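Why Are Leaves Green? 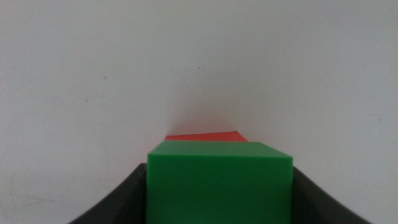 Every sunny day, trees are busy making their own lunch! They don't need a kitchen or a shopping cart. A leaf takes in water from the roots, a gas called carbon dioxide from the air, and light from the sun, and turns them into sugar. This is called photosynthesis (say it like this: foe-toe-SIN-thuh-sis). So where does the green come in? Sunlight looks white or yellowish to us, but it's really a mix of all the colors in the rainbow. When that light lands on something like a bright green block, a lot of the red and blue gets soaked up and more of the green bounces off to your eyes. Even on one block the green can change a little, with the top looking lighter and more yellow than the front!

Leaves work the same way. They're packed with a green stuff called chlorophyll (KLOR-uh-fill), and it's very good at grabbing red light and blue light. It isn't as good at grabbing green, so some of the green bounces back out and that's the color we see.

What about fall?

Many leaves have yellow and orange colors hiding inside them all summer long, but there's so much green that you can't spot them. When the days get short, the tree stops making new chlorophyll. The green fades and the yellow finally gets its turn! By November lots of trees have dropped their leaves completely, and they rest until spring.

Try it!

Pick up a green leaf and fold it inside a piece of white paper. Put it on a hard table and rub firmly over the paper with the back of a spoon. Now open it up. See the green smudge? There's your chlorophyll! Try a yellow leaf next and see what color you get.

Written by Tsehay Negussie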